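La góndola: cómo funciona una estantería de tienda

Nivel: tercer ciclo de primaria
Tiempo de lectura: 5 minutos

Las estanterías que se usan en las tiendas reciben el nombre de góndolas. Una góndola es un mueble que sostiene los productos y los mantiene a la vista de quien compra. Se fabrica con piezas sueltas que se encajan, de modo que el mismo mueble puede ser alto o bajo, tener muchas baldas o pocas, y cambiar de sitio cuando la tienda se reorganiza.

Las piezas

Montante. Es el poste vertical. Soporta el peso de todo lo demás y lo lleva hasta el suelo. A lo largo del montante hay una fila de ranuras, todas a la misma distancia unas de otras. Esa fila se llama cremallera, aunque no se abre ni se cierra.

Ménsula. Es el brazo que sujeta la balda. Tiene unos ganchos en un extremo. Los ganchos entran en las ranuras del montante y, al bajar un poco, quedan trabados. Para cambiar la balda de altura se levanta la ménsula, se saca y se coloca en otras ranuras.

Balda. Es la superficie donde se apoyan los productos. Puede ser horizontal o inclinada. Cada balda admite un peso máximo, que indica el fabricante. En el modelo Flonent, por ejemplo, son 800 newtons por balda. El newton es la unidad con la que se miden las fuerzas, y el peso es una fuerza.

Panel trasero. Cierra el mueble por detrás e impide que los productos caigan al otro lado. Puede ser liso o perforado. En los agujeros del panel perforado se cuelgan ganchos para los artículos que no se tienen de pie, como las bolsas pequeñas.

Labio. Es el borde levantado de la parte delantera de la balda. En una balda inclinada hace de tope.

Por qué se inclinan algunas baldas

Un objeto colocado sobre una superficie horizontal se queda quieto. Si la superficie se inclina, una parte del peso empuja el objeto cuesta abajo. El rozamiento entre el objeto y la balda se opone a ese movimiento. Cuando la inclinación es pequeña, gana el rozamiento y el objeto no se mueve. Cuando es grande, el objeto se desliza hasta que encuentra el labio.

La inclinación tiene otra utilidad: los envases de la parte de atrás quedan algo más altos que los de delante y se ven mejor.

Los envases cilíndricos

Un cilindro tiene dos bases planas y una cara curva. De pie, se apoya en una base y ocupa poco sitio. Tumbado, se apoya en una línea muy estrecha de la cara curva y puede rodar. En una balda inclinada rodará cuesta abajo si su eje está paralelo al labio. Si el eje apunta hacia el labio, no rueda hacia delante, pero puede deslizarse.

También importa la altura. Un envase alto y estrecho vuelca con más facilidad que uno bajo y ancho, porque su centro de gravedad está más lejos del apoyo. Por eso los tubos altos conviene juntarlos - unos sirven de apoyo a otros - y evitar los huecos.

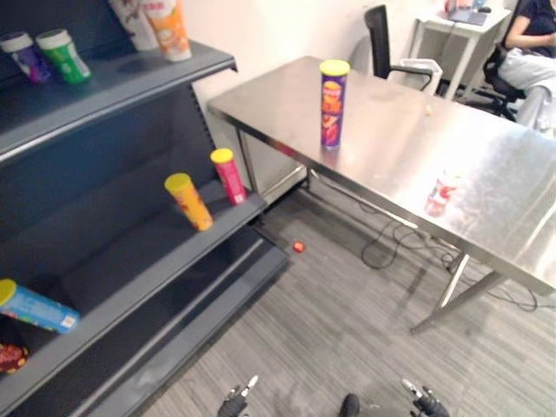
PARA OBSERVAR: BALDAS INCLINADAS

Los estantes de metal gris oscuro tienen el borde delantero levantado. Detrás del estante central está el panel perforado y, en el poste, la fila vertical de ranuras. En el estante superior los envases están de pie. En el inferior, una lata azul claro con tapa amarilla está tumbada. Las dos latas del estante central no tienen la misma postura: la de cuerpo naranja y amarillo está más inclinada que la de cuerpo rojo rosado.

Experimento: medir el rozamiento

Materiales: una tabla lisa, una regla, varios libros y un bote cerrado.

1. Coloca la tabla sobre la mesa y pon el bote de pie en un extremo.
2. Levanta ese extremo poniendo libros debajo, de uno en uno.
3. Mide con la regla la altura a la que el bote empieza a deslizarse o vuelca. Anótala.
4. Repite la prueba con el bote tumbado y el eje apuntando hacia la parte baja.

Compara las dos alturas.

Vocabulario

Cremallera: fila de ranuras del montante.
Rozamiento: fuerza que se opone al deslizamiento entre dos superficies.
Eje: línea recta imaginaria que une los centros de las dos bases de un cilindro.

Ficha siguiente: La caja de cartón ondulado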